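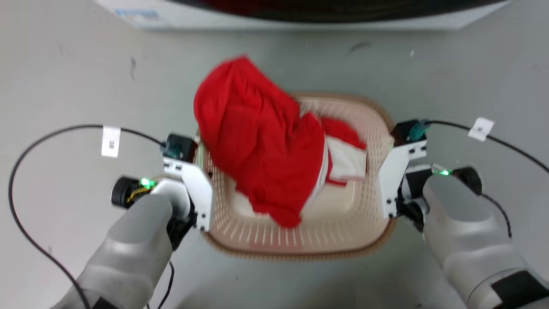 J'ai passé une bonne partie de décembre sur le planificateur bimanuel, et je note ici où j'en suis avant d'oublier.

Le problème vient de la panière à linge. Tant que chaque bras planifiait de son côté, les deux pinces arrivaient au bord avec un décalage, et la première poussait la panière avant que la seconde soit en place. Ovidiu Bucur a proposé de traiter les deux bras comme une seule chaîne à partir de l'approche finale. J'ai repris son idée dans Niltimgate, notre couche de planification, avec une barrière de synchronisation à 8 cm du rebord.

Côté perception, les parois ajourées donnent une profondeur pleine de trous. Je n'ajuste plus le modèle que sur le rebord, et je masque le linge par la couleur. Ça marche bien avec du rouge, beaucoup moins avec du blanc sur une panière claire.

J'ai rejoué 1119 épisodes enregistrés avec la nouvelle version. Le calcul d'une trajectoire prend à peu près 31 ms, ce qui me suffit. Restent les cas où un pan de tissu recouvre le rebord : l'estimation saute d'une trame à l'autre et la pince hésite. Mareike Vogler teste un filtre temporel, je regarderai sa branche demain matin.

Rechercher sur ce blog OK

Contact | © Carnet de Verkau | Haut de page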